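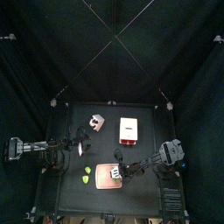 Unit 4: Light and Surface

Course notes, Introduction to Product Photography
Instructor: Loubna Lamrani

We use this website's cookies to remember your login and reading position. Accept / Manage settings

4.1 Dark surroundings

Light from a lamp reaches the subject directly, and it also bounces off walls, ceiling and table. Black fabric soaks up most of the bounce. Shadows get deeper and you can place each highlight where you want it. A white room does the opposite and fills the shadows whether you want that or not.

Matte black is easier to work on than gloss. A glossy top mirrors the lamp and the underside of the object. A matte top still shows dust, so wipe it before every session.

4.2 Angle of the light

Shiny objects reflect light at the same angle it arrives. If you see the lamp in the side of a kettle, move the lamp or move the camera. Changing the power will not help.

Start with one lamp at 46 degrees to the side and take a test shot. Then go lower, to 9 degrees above the table, and compare the texture. Low light brings out scratches and fabric weave - good for cloth, bad for used metal.

4.3 Lens choice

For small products use 70 mm or longer. Short lenses need to be close, and the front of the object looks too big.

4.4 Exposure

The meter assumes an average tone. With a black background it will overexpose the product. Set exposure by hand and check the brightest part of the object first.

Exercise, due in April

Photograph one metal object and one cloth object on black. Hand in two prints of each, with a lamp diagram. Work in pairs if you like. Questions about studio keys go to Alina Ilie.

Reading: Hegazy, chapter 3, up to page 94.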